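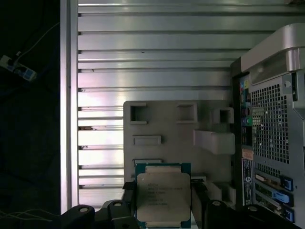 23rd October
By Kartini Ong

Plostlow is hiring a Controls and Instrumentation Engineer for the Birkthorpe hydroelectric station. The position is full time and based at the station. The person hired will be responsible for the unit governors, the excitation controls, the plant protection interface and the servers that run the Sarnineck supervisory system. The work covers both ends of the scale, from wicket gate servomotors to computer hardware. A square processor with a green substrate and a silver-gray heat spreader, its markings printed in very small type on the metal, is as much a part of the spare parts register as a guide bearing, and the engineer will be expected to specify, log and replace both. The position reports to the Plant Engineering Manager.

Background

Birkthorpe has three generating units with a combined capacity of 60 MW. The existing control system uses separate controllers for each unit and a shared operator station. Several of its input cards are no longer made, and the data historian runs on an operating system that is out of support. Plostlow has approved a replacement program that will move the station to Sarnineck one unit at a time. Unit 2 goes first, during the planned outage that begins in March. The other units stay on the old system until Unit 2 has completed its trial run, so old and new equipment will operate side by side for an extended period.

The Llanos station, downstream, has already been converted. Its drawings, point lists and test records are available for reference, but the Llanos units are Kaplan machines and the Birkthorpe units are Francis machines. Governor logic can't be copied over without review.

Duties

Maintain and calibrate field instruments, including headwater and tailwater level, penstock pressure, bearing temperature, shaft vibration and generator air gap.

Write and review control logic for unit start, synchronizing, load control, normal stop and emergency stop.

Prepare factory and site acceptance test procedures, attend the tests, and track open items until they are closed.

Tune governors and voltage regulators. Carry out load rejection tests at 25, 50, 75 and 100 percent of rated load with operations staff, and write up the results.

Keep loop drawings, cable schedules and the controller backup library current. Marked-up drawings are due in the document system before a unit is released to operations.

Manage user accounts, software updates and network segregation for the control system servers and operator stations.

Take part in the on-call rotation. The rotation is one week in 7, with overtime paid for call-outs.

Required

A bachelor's degree in electrical, control or mechanical engineering, or an equivalent mix of trade training and plant experience.

Work history in controls at a generating station, a substation, a pumping plant or a similar site. Hydro experience is useful but not required.

Ability to read ladder logic, function block diagrams and relay schematics without help.

Working knowledge of at least one common industrial communication protocol.

Current driver's license. Travel to Llanos is by company vehicle.

Ability to work in confined spaces, on ladders and in areas where hearing protection is required. Access to the turbine pit is through a floor hatch and a fixed ladder.

Preferred

Governor tuning on Francis units.

Server and workstation hardware maintenance, including handling of static-sensitive parts.

Experience moving a plant in service from one control system to another.

A professional engineer's license, or eligibility to sit for one.

Pay and terms

Pay depends on experience and follows the Plostlow engineering scale, which is sent to all applicants invited to interview. Medical and dental coverage starts on the first day of employment. Relocation costs are paid against receipts. Normal hours are days, with shift work during outages and commissioning. Leave is restricted during the Unit 2 outage.

How to apply

Send a resume and a cover letter to Kartini Ong, Plant Engineering Manager, at the Plostlow office. The letter should describe one control system fault you diagnosed, the measurements you took and the change you made. Two pages is enough. Please leave out drawings or settings that belong to a current or former employer.

Interviews are held at Birkthorpe and include a written exercise on a unit start sequence, followed by a walk through the station. Bring safety boots. Hard hats and hearing protection are provided. Applicants who are not selected will be notified in writing.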